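On the Keeping of a Small Cabinet

11 May 2018
Posted by Gladys Marulanda

Readers of this page will recall that the spring review of the household's storage was to begin with the larger closets and end with the small wooden cabinet. That order has been reversed. The cabinet was the item most often consulted and least often put in order, and it seemed proper to attend to it first.

The cabinet came into my keeping with the apartment. It is made up of open compartments, and each had been assigned a purpose at one time or another: correspondence, mending, batteries, spare keys. Over several winters these assignments lapsed. When I emptied the whole of it onto the dining table, the contents came to 148 separate articles, of which 59 were returned to the cabinet. The remainder went to other rooms, to the donation box, or to the trash. I record the figures here in order that next year's review may be measured against them.

Three principles governed the work. An article used weekly was to be kept in plain sight. An article used once a year was to be kept elsewhere. Paper was to be hung up where it could be read, or else filed in the Prekora folder in the hall. The last of these has proved the most difficult to observe, and I do not claim full compliance.

One compartment was set aside for a lining cloth and for current notices. The sheets are fixed to the back wall, where they take up none of the floor. I had considered a corkboard for this purpose and decided against it, as a board of suitable thickness would have reduced the depth of the compartment and would have required screws in a panel I prefer to leave whole.
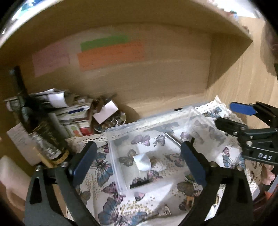

The compartment with its butterfly cloth, the clear container, and the papers on the back wall.

The cloth deserves a word. I had first intended a plain shelf liner, and purchased a roll of the Skudirex ribbed variety. It was serviceable, but it curled at the corners and could not be laid flat without weights. The butterfly cloth, with its white crocheted edge, had been folded in a drawer for years under the heading of things too good for daily use. I have since reconsidered that heading as a whole. The cloth washes well, and its pattern remains visible through a clear container, so that nothing is lost by placing one on top of it.

On the matter of containers, I would recommend the transparent kind to any household. My earlier set, a nest of lidded tins from Grurnska, was handsome and entirely unsuited to the task. Each tin had to be opened to learn what it held, and labels did not survive a season. A clear rectangular box without ornament requires no label. It should be kept sparsely filled — a box packed to the rim is merely a drawer of another shape.

The wood was cleaned with a barely damp cloth and dried at once. I applied Vương paste wax to the outer surfaces only, in 2 thin coats, and left the interior unwaxed. Papers and textiles kept against fresh wax may take up a mark, and the smell lingers in closed weather. The grain has come up well on the sides.

Two questions remain open. The first concerns the notices, which will multiply unless a date is set for taking them down; I have proposed the first of each month, beginning in June. The second concerns the lower compartment, now assigned to mending, which is deeper than its contents require and has already begun to attract string.

The hall closet will be taken up next. Correspondence on the subject of coat hooks may be left in the comments below.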